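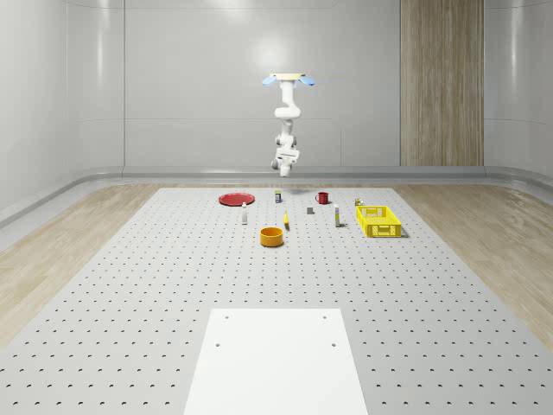
Murín Salerooms Opens Its Maritime and Railway Furniture Sale to Viewers in Koltdale

KOLTDALE, 6/2/25 - Murín Salerooms will put 743 lots of ship, station and dining car furniture on view this month, the largest sale of its kind the firm has ever held (and the one the staff have been looking forward to most!). Viewing is free and open to everyone, whether or not they plan to bid.

At the heart of the sale is the Gerner collection, put together over a lifetime by a family of boatyard owners who could never let a good bench go to the scrap heap. It includes deck chairs, folding chart tables, brass-railed washstands, a purser's desk with its original pigeonholes, and a run of 13 saloon chairs from the lake steamer Evness. The chairs still have their cast iron bases, and most keep the old horsehair seats under later covers.
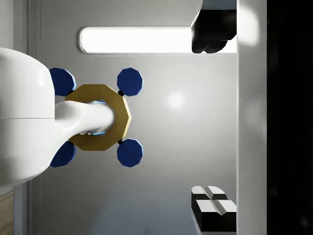
Murín Salerooms, Koltdale.

"I opened the barn door in April and just stood there," said Kristýna Bartoš, head of furniture at Murín. "You think you'll find one chair from the Evness if you're lucky. Then there's another behind it, and another behind that, and they all swivel! We've done very little to them. A bit of wax, a bit of oil on the pivots. The wear on the arms is the best part, and I'd be sad to see anybody sand it off."

The railway section is smaller but every bit as good. Highlights include a pair of oak waiting room settles with carved backs, a ticket clerk's stool, luggage racks with their netting, and two dining car tables that fold flat against the wall. One of the settles has an old repair to the left foot, noted in the catalog. Estimates start low, and many of the smaller lots will be sold without reserve.

Radek Kolář, who wrote the catalog notes, spent the spring matching the steamer pieces to fitting-out lists kept by the Gerner family. "The lists give the wood, the maker's yard number and even which side of the saloon a chair stood on," he said. "For a cataloger that's a wonderful thing to have in your hands, coffee stains and all."
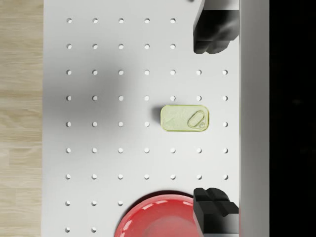
Murín Salerooms, where viewing is free.

Kolář will give two short talks during the viewing, one on steamer seating and one on how to tell railway oak from later copies. Seats are first come, first served. Visitors are welcome to sit in any chair that doesn't carry a red tag, and to pull out drawers and look underneath.

Printed catalogs are available at the front desk. Condition reports can be requested for any lot, and bids may be left in person or by phone.

Press contact: Kristýna Bartoš, Murín Salerooms, Koltdale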